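Posted 2021-05-20
Print | E-mail

I have been itching to tell you about our play kitchen table! My sister-in-law Enikő gave us a whole box of pretend food and dishes, and I am completely in love with the mix. The ketchup is my favorite.

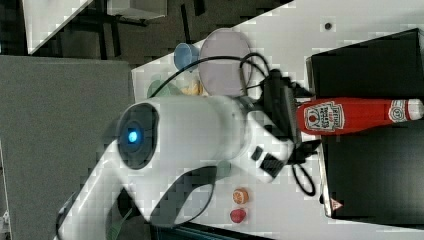
I grew up with a tea set and nothing to serve on it, so all this feels like riches (the colors!). The green colander and the yellow banana get the most love so far, and soup is made of everything. 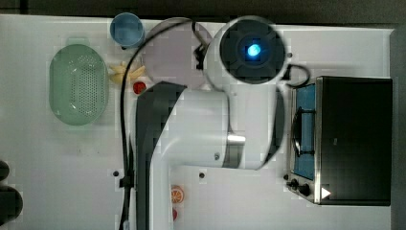
Do you keep the dishes and the food in separate bins? We use one big bin for all of it, and cleanup goes so much faster.

Next on my list is a little shelf, painted white, with two hooks for the mugs. Horacio wants to build it himself in July, and he has already sketched it on the back of an envelope!

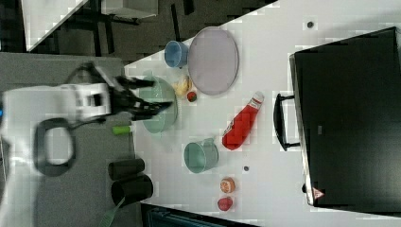 I am hoping for room underneath for the bigger plates too. Paint advice is very welcome.

Print | E-mail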